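Startseite Gelesen Auswendig Archiv Über mich Kontakt

Auswendig, inwendig, abwendig

Im Januar habe ich in der Küche laut verkündet, dass ich ab sofort wieder Gedichte auswendig lerne. Zeugen waren ein Wasserkocher und Gianni Messina, der wegen meines Fahrrads da war und höflich nickte. Damit war es amtlich.

Der Anlass war peinlich. Auf einer Geburtstagsfeier hatte jemand, ich glaube schon nach dem Käse, vorgeschlagen, jeder solle etwas aufsagen. Ich bin in solchen Runden diejenige, zu der man dann hinschaut. Ich habe das Fach studiert, ich schreibe seit Jahren dieses Blog, bei mir stehen die Lyrikbände bis in den Flur. Also stand ich auf und begann mit dem Erlkönig. Wer reitet so spät durch Nacht und Wind, das ging gut, es ist der Vater mit seinem Kind, auch noch. Der Knabe wurde sicher gefasst und warm gehalten. Der Vater fragte, was er fragen muss. Dann kamen Kron und Schweif, dann ein paar bunte Blumen am Strand, und irgendwo bei den Töchtern am düstern Ort ist mir das Pferd durchgegangen. Ich habe den Rest in Prosa nacherzählt. »Und am Ende ist das Kind tot«, schloss ich. Es wurde trotzdem geklatscht.

Auf dem Heimweg habe ich Inventur gemacht. Was kann ich eigentlich ganz? Den Zweizeiler aus dem Poesiealbum meiner Tante. Einen Abzählreim, den man heute nicht mehr vorträgt. Eine Strophe vom Mond, der aufgegangen ist, und zwar so, dass der Wald schwarz steht und schweiget und ich ebenfalls. Dazu Werbesprüche, lückenlos, mit Melodie.

Das Projekt

Ich neige dazu, Vorhaben erst einmal mit Material zu umgeben. Zuerst habe ich mir also eine Anthologie bestellt, obwohl ich mehrere besitze. Diese hier versprach über 3000 Gedichte und kostete gebraucht zwölf Euro, was pro Gedicht ein Preis ist, zu dem kein Dichter je gern geschrieben hat. Sie kam in einem Karton, der für Winterstiefel gedacht war, roch nach Keller und hatte auf dem Vorsatzblatt eine Widmung: »Für Raffaele Bassi, damit du abends was hast.« Der Buchrücken war makellos. Raffaele hatte abends offenbar etwas anderes.

Dann habe ich ein Heft gekauft, dann ein besseres Heft, dann wurde es Februar.

Mein erster Kandidat war der Panther. Zwölf Zeilen, dachte ich, drei ordentliche Strophen, das ist quasi ein Einkaufszettel. Ich habe ihn morgens beim Zähneputzen gelernt, mit dem Buch an den Spiegel gelehnt, wobei sich herausstellte, dass man »vorübergehn« mit Schaum im Mund nicht aussprechen sollte. Nach einigen Tagen saß er. Ich war so stolz, dass ich ihn beim Bäcker im Stillen mitlaufen ließ, bis zu der Stelle mit dem Tanz von Kraft um eine Mitte, und dann auf die Frage, ob es geschnitten sein soll, mit »in der betäubt ein großer Wille steht« geantwortet hätte, wenn die Frau vor mir nicht so lange nach Kleingeld gesucht hätte.

Mit dem Panther kommt man übrigens weit. Er passt auf Bahnsteige, in Wartezimmer und in jede Telefonschleife, die länger dauert als die Musik. Ich hatte ihn bei der Hotline meines Internetanbieters fünf Mal hintereinander durch, und beim letzten Durchgang habe ich zum ersten Mal gehört, wie sich das Ding am Schluss selber abschaltet: ein Bild geht hinein, geht durch die Stille, und hört im Herzen auf zu sein. Dann meldete sich eine Frauenstimme und fragte nach meiner Kundennummer.

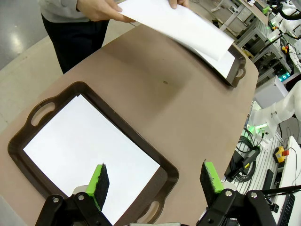 Braunes Tablett, schräg auf dem Tisch.

Der nächste Versuch ging schief. Ich wollte etwas Zeitgenössisches, man will ja nicht dastehen wie ein Deutschbuch, und nahm mir ein langes Gedicht von Ornella Lo Presti vor, »Fladico, Schichtende«. Es steht in ihrem zweiten Band, handelt von einer Fabrik, in der ihre Mutter gearbeitet hat, und ich halte es für großartig. Auswendig lernen lässt es sich ungefähr so gut wie ein Fahrplan. Kein Reim, kein Metrum, an das man sich klammern könnte, und die Zeilenbrüche sitzen dort, wo jeder vernünftige Mensch weitersprechen würde. Es gibt eine Stelle, an der das Wort »Kittel« viermal kommt, jedes Mal mit einem anderen Adjektiv, und ich habe die Adjektive bis heute nicht in der richtigen Reihenfolge. Grau ist dabei. Über den Rest verhandeln wir noch.

Da habe ich etwas begriffen, das ich im Studium vermutlich in einer Klausur behauptet habe, ohne es zu glauben: Der Reim ist ein Geländer. Man findet ihn altmodisch, solange man unten steht. Mitten auf der Treppe, im Dunkeln, mit Publikum, ist man sehr für Geländer. Wenn auf »Stäbe« etwas folgen muss, dann wird es schon »gäbe« sein, und bis man dort ist, hat man die Zeile wieder in der Hand.

Tiziana De Luca, mit der ich seit der Uni über solche Sachen streite, hält das für Quatsch. Sie lernt freie Verse über Bilder, sagt sie, sie geht durch das Gedicht wie durch eine Wohnung und macht in jedem Zimmer das Licht an. Ich habe das probiert. In meiner Wohnung stand nach kurzer Zeit ein Panther im Flur, im Bad hingen Kittel, und ich habe vergessen, warum ich in die Küche gegangen war. Das passiert mir allerdings auch ohne Lyrik.

Der Abend im Chou

Im März hat Tiziana mich dann zu etwas überredet. Im Chou, das ist die Bar mit den unbequemen Hockern hinter dem Kanal, gibt es einmal im Monat einen Abend, an dem man Gedichte vorträgt, die man nicht selbst geschrieben hat. Das ist die einzige Regel, und ich finde sie genial. Jeder, der einmal auf einer offenen Lesebühne war und dort dem Zyklus eines Unbekannten über seine Scheidung gelauscht hat, weiß, wovon ich rede. Kein Blatt, kein Handy. Wer steckenbleibt, darf zurück auf seinen Hocker, und der ist Strafe genug.

Vor mir war Peninah Athumani dran. Sie hat eine Ballade vorgetragen, eine englische, deren Titel ich erst hinterher erfragt habe: »The Ferry at Gundcombe«. Anonym, sagt sie, von ihrer Großmutter gelernt, und gedruckt habe sie den Text noch nirgends gefunden, jedenfalls nicht so. Eine Frau wartet an einem Fluss auf das Boot nach Plerside, der Fährmann will jedes Mal etwas anderes von ihr haben, erst den Ring, dann die Schuhe, dann den Namen. Mehr geschieht im Grunde nicht. Peninah stand dabei ganz ruhig da, die Hände in den Jackentaschen, und sprach so, als fiele es ihr gerade ein. Beim Refrain hat an der Theke jemand aufgehört, Gläser einzuräumen. Ich hatte Gänsehaut und gleichzeitig sehr schlechte Laune, weil ich danach drankam.

Ich habe den Panther gemacht. Natürlich habe ich den Panther gemacht. Ich hatte vorher erwogen, mutig zu sein und die Kittel zu riskieren, aber nach dieser Fähre war mir der Mut abhandengekommen. In der zweiten Strophe habe ich »der sich im allerkleinsten Kreise dreht« ein wenig zu sehr mit dem Oberkörper unterstützt, sagt Tiziana. Sie hat es mir nachgemacht, auf der Straße, mit Mantel. Ich möchte nicht weiter darüber sprechen. Aber ich bin durchgekommen, von den Stäben bis zum Herzen, ohne Prosa.

Geblieben ist mir von dem Abend vor allem die Sache mit der Großmutter. Meine konnte die Glocke, die ganze, und zwar beim Kartoffelschälen. Fest gemauert in der Erden, zack, Kartoffel. Als Kind hielt ich das für ein besonders umständliches Rezept. Sie hat das Gedicht nie interpretiert, sie hätte auch nicht gewusst, wozu. Es war da, wie die Schürze. Ich habe über Lyrik Hausarbeiten geschrieben, in denen das Wort »Dispositiv« vorkommt, und besaß danach kein einziges Gedicht, das mir beim Kartoffelschälen geblieben wäre.

Zwischenstand

Inzwischen kann ich vier. Den Panther, die Hälfte des Lebens (kurz, aber mit diesem Wasser, das heilignüchtern ist, ein Wort, das man mehrmals am Tag brauchen kann), den Mond mit sämtlichen Strophen einschließlich des kranken Nachbarn, und seit voriger Woche »Er ist's«, weil April ist und das blaue Band ohnehin überall flattert, auf Prospekten von Gartencentern zum Beispiel. Der Erlkönig fehlt noch. Wir gehen uns aus dem Weg.

An die Kittel will ich im Sommer noch einmal ran. Ich habe Ornella Lo Presti sogar geschrieben, ob es für die Adjektive eine Eselsbrücke gibt. Sie hat sehr freundlich geantwortet, sie müsse selbst immer nachschauen, bei Lesungen habe sie das Buch ja dabei.

Falls jemand von euch »The Ferry at Gundcombe« kennt oder eine Fassung davon, in der der Fährmann am Ende etwas anderes verlangt: bitte in die Kommentare. Peninah sammelt. Ihr fehlt eine Strophe zwischen den Schuhen und dem Namen, die Großmutter hat dort immer nur gesummt.

Neue Beiträge per E-Mail? Adresse eintragen und bestätigen. Abmeldung jederzeit möglich.

Zuletzt aktualisiert: April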